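Reference > House and Garden > Outdoor Furniture > Patio Table, Glass-Topped

Articles | Index | Materials | Rooms | Contribute | Log in

Glass-topped patio table

A glass-topped patio table is a table for outdoor use in which the eating or working surface is a sheet of safety glass, held by a rim and carried on a frame, most often of metal. It is common on decks, terraces and balconies. The top can be round, oval, square or rectangular. Many tops have a hole in the center for a sun umbrella, but smaller models are frequently sold without one.

The table belongs to the larger group of patio furniture, together with chairs, benches and loungers. In some regions the name "garden table" is preferred, although this name covers also tables of wood, stone and plastic.

Construction

The glass is nearly always tempered. Tempered glass is heated and then cooled very quickly, so that the outside is under pressure and the inside is under tension. When it breaks, it falls into many small blunt pieces and does not make long blades. It cannot be cut or drilled after this treatment, therefore every hole and every rounded corner must be prepared before.

The sheet lies in a rim or on top of a ring. Between glass and metal there are usually small pads or a strip of soft plastic, which stop the glass from knocking when the table is moved. These pads become hard with the years and are the part most often lost. A table without its pads will make a noise when a cup is put down, and the edge of the glass can be damaged.

Legs are fixed to the rim by bolts or welded to it. Bolted legs allow the table to be sold in a flat box. On uneven boards or paving the feet need a cap of plastic or rubber, and some makers supply feet with a screw for leveling.

Surface

The top may be smooth or patterned. Patterned glass is made by passing the soft sheet between rollers, one of which has the design cut into it. The usual names in shops are "pebbled," "rippled," "rain" and "hammered," and the same pattern can have different names with different sellers. The color is often a weak gray or green, which comes partly from the iron in ordinary glass and partly from a tint added by the maker.

A pattern hides fingerprints, dust and small scratches better than a smooth surface. It also divides the reflection of the sun in many small points, which some people find pleasant and others find tiring for the eyes — above all in the middle of the day. 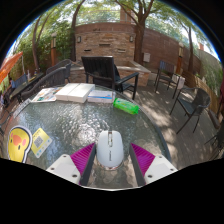 The disadvantages are known to everybody who tried to write a letter on such a table. A pen will follow the bumps, and a single sheet of paper needs a book or a board under it. Narrow glasses may stand a little crooked if the pattern is deep. Optical computer mice, which read the surface under them with a small light, may work badly on glass, and a mouse pad or a magazine is the common solution. For cleaning, a soft brush is better than a cloth, as the cloth goes over the low parts without touching them.

Use

The table was first thought of as a place for meals. Today it is used for many other purposes: reading the mail, homework, card games, potting of small plants, and office work when the weather is good. Paper is the most difficult thing to keep on it outdoors, because glass gives little grip and a light wind is enough to lift a sheet. Families use stones, cups or special clips. Thick booklets remain in place better than loose sheets, and cut-out shapes of card or similar material should lie flat, with no corner standing up.

In sun the glass can become hot, and the things on it also. Electronic devices, candles and wax crayons should not be left there in the afternoon. 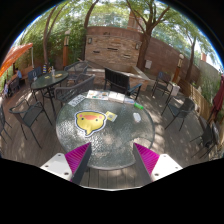

A round glass-topped table on a wooden deck, with papers along the far edge and chairs behind.

Arrangement with other furniture

A round top is practical on a small deck, where people must pass around it and a corner would be in the way. It is usually combined with chairs of metal, mesh or woven material. The chairs do not need to match — mixed sets are now sold on purpose. Chairs with armrests need more room, and it should be checked before buying if the armrests go under the rim.

A second, smaller table is often put at the side for drinks, plants or things which are not needed at the moment.

Care and storage

The glass is washed with warm water and a little dish soap. Strong powders should be avoided. The rim collects water and leaves, and it is good to clean it at least at the end of the season. In places with frost the table is generally covered or taken inside by November. If the glass is taken out of the frame, two persons should carry it upright, and it should stand on wood or carpet, never on bare concrete.

Makers and models

The Todard round table, produced in the town of Vatard, was for a long time the most common model in its region. Its catalog entry gives 4 legs and a maximum load of 168 pounds, equally distributed. A later version by Tsoukalas had a rippled top and a deeper rim. The Sevden factory made only 2,000 pieces of its oval table before it changed to aluminum tops, and this model is today sometimes looked for by collectors.

See also: Deck; Garden chair; Patio umbrella; Tempered glass

Last revised September 2018

Reader comments (3)

deckandporch: Thank you for the part about the pads. Ours were gone completely and I had blamed the boards for the rattling! Clear vinyl bumpers from the hardware store fit fine.

m_453: The article says a soft brush for patterned glass. I would add an old toothbrush for the groove under the rim, that is where all the pollen goes.

greenlawn: Does somebody know if the Sevden oval glass can be replaced? Mine has a chip on the edge and the local glass shop wants a drawing with the measures first.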